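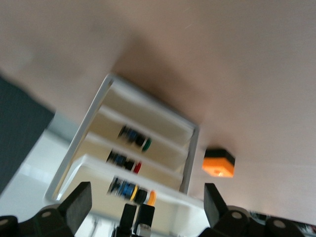
3.2 Storage and return of shared supplies

Figure 2. White open-fronted rack with three compartments, one slender item in each.

The second part of the study looked at where shared writing supplies were kept and how often they went back to the same place. Earlier work on office supplies has mostly dealt with purchasing. We were interested in what happens after the box is opened.

Records came from 80 rooms in two buildings, Aner and Cirnley. Each room had one storage point for pens and markers. In Aner these were open racks with a separate compartment for each item, of the general type in Figure 2. In Cirnley they were desk drawers with no dividers. Staff were told that supplies were being logged but were not asked to change their habits.

Elfriede Eder checked every room at the end of the working day and entered each item as returned, left elsewhere in the room, or missing. This gave 2,258 entries. Entries from rooms that were locked at the time of the check were dropped before the analysis – they were most common in March, when Cirnley was being painted.

Items in the open racks were returned more often than items in drawers. The gap was widest in meeting rooms and small in rooms used by one person. Missing items followed a different pattern. They were tied more closely to how many groups used a room than to the kind of storage, and the busiest meeting room in Aner lost markers at the same rate as its match in Cirnley.

Muñoz has argued that a visible empty slot works as a reminder. Our results fit that view for items left elsewhere in the room, but they say little about items carried out of it. We did not record cap color or ink type, so we cannot test the claim in Paltano that people treat colored markers with less care than black ones.

Last updated: 07/04/2026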